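Still waiting on the robot that does the dishes

Every November somebody sends me a clip of a robot tidying a kitchen and asks if I've changed my mind. I haven't. The latest came from Liudmyla Hrytsenko, who reads this blog mainly to argue with it, and who thinks the Prikeo people are 3 years from a machine you could leave alone with your breakfast table.

My question is always the same. What does the thing see once it gets close? From across the room a table is easy. Up against the work, half the view is whatever you're reaching for, and all of it is blur.
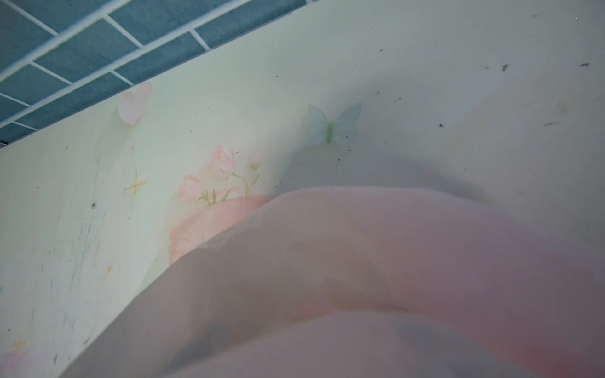
People cope with that by feel. You can find the soap at the bottom of a sink without looking. Most grippers I've read about have very little to go on in the fingertips, so they lean on the camera at the exact moment the camera is least use. Liudmyla says more practice runs will fix it. Maybe. I was told the same thing about voice typing and I still correct every text I send.

Then there's the matter of what counts as a chore. Putting soft things in a bowl is a fair place to start, and I don't sneer at it. My nephew needed a while to get good at it too.

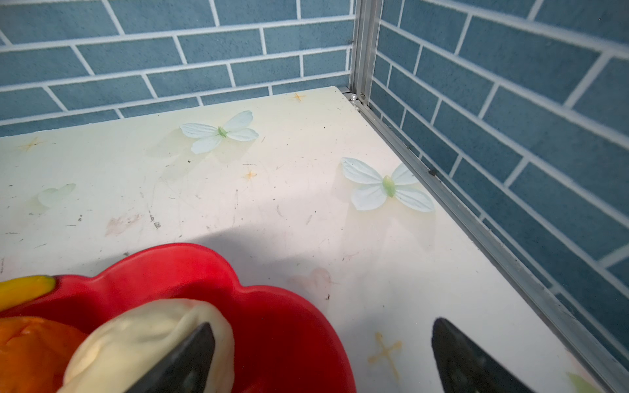 But a bowl of toy food doesn't drip, and it won't bruise if you squeeze it too hard. A ripe peach will. Show me 39 peaches moved and none of them wrecked, then the same again on a different table under a bad lamp, and I'll write a nicer post.

Until then I'm keeping the dish rack. Liudmyla has bet me dinner, and I've told her I'm not washing up after it.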